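Ribbed soft pads or flat hard pads for a hand-held two-finger gripper?
Flulline Forum > Grippers and cameras
Posted by Radoslava Kolář, 27/02/2024

Hello to all. I am comparing two sets of finger pads for our hand-held gripper, and I would like advice before I order more. The first set is soft and ribbed, from Flokum. The second is flat and hard, from Vrabec. With each I must record people picking up ordinary desk things, and the recordings are later used to teach an arm.

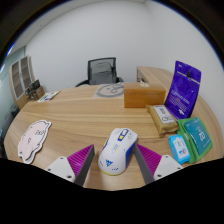 My difficulty is with rounded objects. With the flat pads I have made 1,013 recordings and with the ribbed ones 1,405, so the numbers are not equal, but I think they are enough to see a difference. A computer mouse, such as the white one with blue sides between the magenta pads, is good with the ribbed set when I come from behind it. The purple pouch standing on the right of the desk is harder, because it bends before the pads have closed well. Flat boxes give me no trouble with either set.

The second matter is the camera. I use a very wide lens and I am not sure if it is too wide.

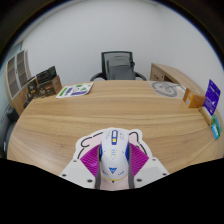 I like that one recording holds the whole working place. The price for this is the shape of things: the front edge of the table becomes a bow, and the small packages at the far right are already near the dark border. Would you take a narrower lens, or move the camera higher? Thank you for your patience with my English.

2 replies

Yulan Jia
I have used both kinds of pads. For round things keep the ribbed ones, and for thin cards take the flat ones. For pouches, close slowly and hold them lower down, where there is more filling. Please also make the two sets equal in number before you compare. I would choose 40 objects, do each one 6 times with each set of pads, and mix the order so your hand does not get better only for the second set.
About the lens, I would not change it in the middle of the work. Calibrate it again and keep the objects nearer to the centre. I changed mine in July and had to record everything again.

Samell
We went narrower and went back to wide after a week. Kept losing the object when the wrist turned. No opinion on pads.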